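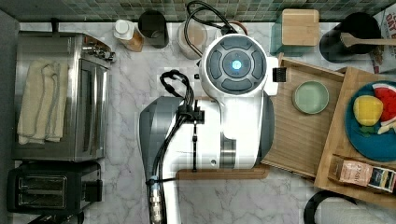

Hand guiding vs. teleop for drawer demos

Posted by Jovita Esquivel, October

We recorded 200 demos of opening a small drawer by hand guiding the arm. Replay misses the handle on over half the runs. Would remote control be better?

Preben Baldursdóttir
Check your joint offsets first. Pushing on the links during a demo loads the joints, and the replay won't have that load.

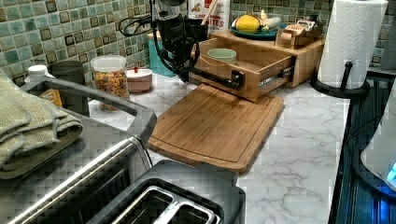

Should I throw out demos where the grip slipped?

Keep them if the operator recovered and finished the pull. Drop the rest.

Dayana Meléndez
teleop, 4 shares the same problem here

2 comments
Last updated 4 months ago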